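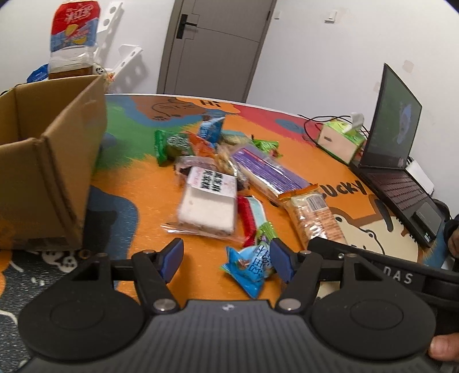
*Figure 7.1 Packaged snacks on a printed tabletop.*

# Chapter 7: Reading a Range Claim

Every new light airplane arrives with a range figure, and students tend to believe it. Treat it as an opening bid. The Harkmont brochure gives its twin a cruise of 320 knots and a range of 3000 nautical miles. Both numbers may be true. Are they true on the same flight? The brochure doesn't say, and you should wonder why.

Speed costs fuel. A maker can quote top cruise on one page and a range flown far slower on the next, with one pilot, no bags and still air. Ruan Mabuza, who bought airplanes for the Mathebula charter fleet, kept a plain rule for sales meetings: ask for the full-seat number first, then ask what reserve it leaves. Some sellers had to call the factory.

Claims about new engines deserve the same treatment. Helus promised its owners a 27 percent cut in fuel burn. Grethe Ladefoged went through the test report and found that the baseline was an older engine, due for overhaul, at an altitude that suited the new one. Against a fresh engine the gain was smaller, and the report never said by how much.

In this chapter you will work through the payload-range chart for the Sesach single, starting with a full cabin and 57 gallons left in the tanks at landing. Keep a pencil handy, and write down each thing the chart leaves out.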